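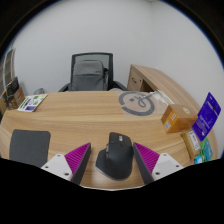 Bushra Pirzada fragt, ob die ergonomische Maus am Arbeitsplatz verbleiben muss oder beim Wechsel des Schreibtisches mitgenommen werden darf. Sie darf mitgenommen werden, sofern sie persönlich zugewiesen wurde. Näheres dazu unter „Wechsel des Arbeitsplatzes“.

Häufige Fragen zur Ausstattung der Schreibtische
Verwaltungsgebäude Awan, Sachgebiet Arbeitsplatzausstattung
Stand: 21. April 2026

Wer kann eine ergonomische Maus erhalten?
Alle Beschäftigten mit einem Bildschirmarbeitsplatz im Verwaltungsgebäude. Eine ärztliche Bescheinigung ist für das Standardmodell nicht erforderlich. Für Sonderausführungen ist eine Stellungnahme des betriebsärztlichen Dienstes beizufügen.

Wie wird der Antrag gestellt?
Über das Portal Plornano, Rubrik „Eingabegeräte“. Anzugeben sind Raumnummer, Kostenstelle und die bevorzugte Hand. Formlose Anträge per E-Mail werden nicht bearbeitet. Die Ausgabe erfolgt in der Regel innerhalb von zwei Wochen.

Welche Bauform wird ausgegeben?
Das Standardmodell für die rechte Hand ist schwarz, hat einen hohen, gerundeten Korpus und eine breite Daumenauflage. Das Modell für die linke Hand wird gesondert bestellt; hier ist mit einer längeren Lieferzeit zu rechnen.

Kann die Maus vorher erprobt werden?
Ja. Im Raum Tostum stehen zwei Testplätze zur Verfügung. Eine Reservierung ist ebenfalls über Plornano vorzunehmen. Die Umstellung der Handhaltung wird in den ersten Tagen häufig als ungewohnt empfunden. Es wird daher empfohlen, das bisherige Gerät während der Eingewöhnung noch nicht zurückzugeben.

Wo soll die Maus auf dem Schreibtisch liegen?
Möglichst nah an der Tastatur und so, dass der Unterarm auf der Tischplatte aufliegt. Der Bewegungsbereich ist von Unterlagen, Karten und Broschüren freizuhalten. Schriftstücke gehören an den hinteren Rand des Tisches oder in die Ablage.

Ist ein Mauspad vorgeschrieben?
Nein. Auf den Tischplatten in Holzoptik kann die Maus ohne Pad verwendet werden. Wer ein Pad wünscht, vermerkt dies im Antrag. Eigene Pads sind zulässig, müssen jedoch flach aufliegen.

Wie sind Maus und Tischplatte zu reinigen?
Mit einem leicht angefeuchteten, fusselfreien Tuch. Scheuermittel und lösungsmittelhaltige Reiniger sind auf den Tischplatten nicht gestattet. Der Bereich um das Scrollrad wird trocken gereinigt. Die Reinigungsfirma wischt nur freie Flächen und bewegt keine Geräte.

Was gilt beim Wechsel des Arbeitsplatzes?
Persönlich zugewiesene Mäuse ziehen mit um; der neue Raum ist in Plornano einzutragen. Geräte an gemeinsam genutzten Schreibtischen bleiben am Platz. Das betrifft insbesondere die Tische im Bereich Musico.

Was ist bei einem Defekt zu tun?
Der Defekt ist unter Angabe der Inventarnummer zu melden. Ein Ersatzgerät wird am Servicepunkt ausgegeben. Bitte öffnen Sie das Gehäuse nicht selbst.

Wie viele Arbeitsplätze sind einbezogen?
Das Ausstattungsprogramm umfasst 2.676 Schreibtische. In der laufenden Runde können bis zu 600 Anträge berücksichtigt werden, die nächste Runde beginnt im August. Anträge, die in dieser Runde nicht mehr zum Zug kommen, bleiben gültig und müssen nicht erneut gestellt werden.

An wen sind weitere Fragen zu richten?
Ansprechpartner im Sachgebiet ist Asif Satti. Anfragen werden über das Kontaktformular in Plornano entgegengenommen.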